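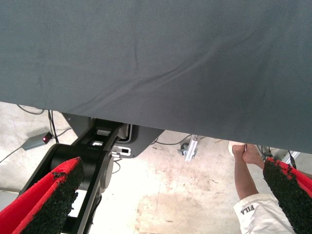
Clustitmont wrote in an older thread that you should never compare two sets of pads on the same day you change the camera settings. I read that too late and did both, so now I can't tell which change did what.

Deltside
Posted in Warnport Help > Grippers and End Effectors

I have a two-finger gripper with red fingers and rough black pads, and a small camera on the wrist. I am trying to choose between these pads and a smooth set from Kiều. The job is picking up folded cloth and soft bags, nothing over 300 grams.

First I ran the rough pads with the camera on auto exposure. Then I put on the smooth pads, and while I was in there I locked the exposure too, because the pale floor kept washing out to white. The smooth pads did worse. They missed the edge of the cloth a lot and sometimes let go on the way up. But the picture was also darker, so the software may have been looking for the edge in the wrong place.

The gripper force was the same for both sets. I did 77 picks with the rough pads and quit early on the smooth ones because I was annoyed.

Two things I want to know. Do I have to run everything over again, or can I save the first set? And is there a normal way to test pads without the camera being part of it?

Clustitmont

You can keep the first set as a record of the rough pads with auto exposure. You can't use it to compare against the second set. Too much changed.

To take the camera out of it, don't let it choose the pick point. Teach one fixed pose by hand and run from that. Tape a corner on the table so the cloth goes back to the same place each time. Then do this:

Rough pads on. Close, lift, hold for 8 seconds, put down. Write down held, slipped or missed.
Do 100 of those.
Change to the smooth pads. Check the finger zero again before you start. If the new pads are thinner the fingers will stop in a different spot and you will get less squeeze at the same command.
Do another 100.

The zero is what I would look at first. A thin pad at the same closing position can look like a slippery pad. Same force setting in the software doesn't always mean same force at the pad. On cheap controllers it is only a current limit.

Leave the misses in the count but keep them separate from slips. A miss is a position problem most of the time. A slip is the pad or the force.

After that you can turn the camera pick back on and see how much it costs you. Lock the exposure for both sets, or leave it on auto for both sets. I lock mine.
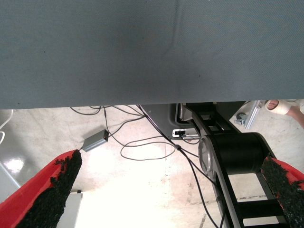 Wrist camera view with rough pads on both fingers. The floor goes nearly white in the lower center.

That kind of white patch is what moves auto exposure. When the arm swings from dark cloth to bright floor, the brightness changes and it takes a moment to settle. If your software grabs a picture during that moment, the edge it finds may be off. Wait half a second after the arm stops, then grab. Set the locked exposure while the camera is looking at the cloth, and don't worry about what the floor does.

Watch the cables too when you swap pads. I once had a camera cable pull tight at one end of the travel and it turned the camera a little each time. I blamed the pads for a week.

Guest

just use the rough ones. smooth pads are for glass and boxes. i had kiều smooth on cloth and went back the same afternoon

Deltside

Thanks. I checked the zero and the smooth pads are thinner, so the fingers were not closing as far on the cloth as I thought. I have set it again for the smooth set and will do the fixed pose test with both. The exposure is locked now, set on the cloth like you said.

One more thing if you come back to this. Do the rough pads wear down? The inner edges on mine look a little crumbly and I don't know if I should put new ones on before the test.

Clustitmont

They can shed some. Put new ones on and do a few dozen closes on scrap cloth before you start counting. Keep the old pair in a bag with the date on it, and run the old pair as a third set if you have time.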